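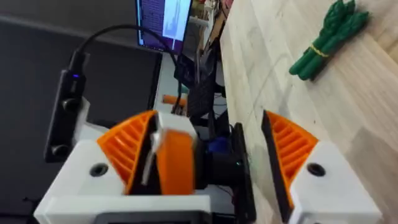
Orange ribbed pads on a pair of white gripper fingers.

Kalevi Toivonen spent most of February redrawing one staircase. It sits near the end of Luvargate, the puzzle game he and Iman Zerouali have been making since they left their old studio jobs, and players kept walking right past it (his own mother included, twice!). The game has 289 rooms now, spread over a flooded town called Skemside, and he'll happily talk you through any of them over a second pot of coffee.

Zerouali writes the music and most of the puzzles, and she likes them slow. You ring a bell, the water drops, and something you saw an hour ago finally makes sense - or it doesn't, and you go back to wandering the canals. 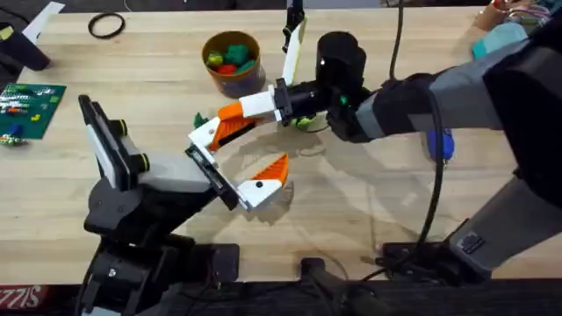 Can you finish Luvargate without solving every room?
Around half the rooms are optional, and the ending opens once you've rung all 14 bells.

The pair put out an early demo under the name Kendow and hoped for a few kind notes. They got 2600 replies, many of them very long, and Zerouali read them in the evenings with a pencil in hand. The ferry timetable came straight out of that pile, and so did the option to turn off the gulls.

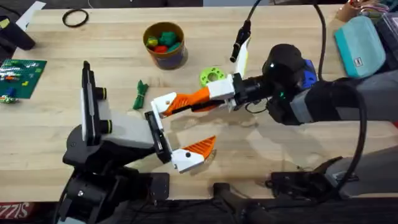
Two robot arms over a light butcher-block tabletop.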